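Talk for the Kemmont residents' evening, 6th September

Start by thanking Orestis Tzanetos for the coffee and for chasing us all into our seats. Then go gently into the main point, which is that the old reactor at Norska has been shut down for good, and what's left now is the long, patient business of taking it apart.

Mention the spent fuel early, people always ask! There are 1,708 fuel assemblies in the cooling pool, and they'll stay there until the dry storage building is ready. Pause for questions if hands go up.

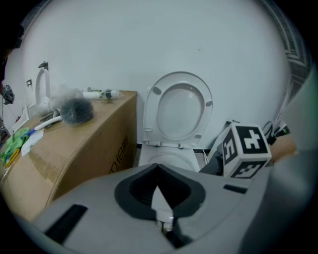 Next, jobs. The plant still employs 263 people, and Valentin Sutter has promised me (he's in the second row, so wave) that the retraining courses open in June.

Finish with the emergency sirens, which will still be tested, and pass around the sign-up sheet for the plant tour.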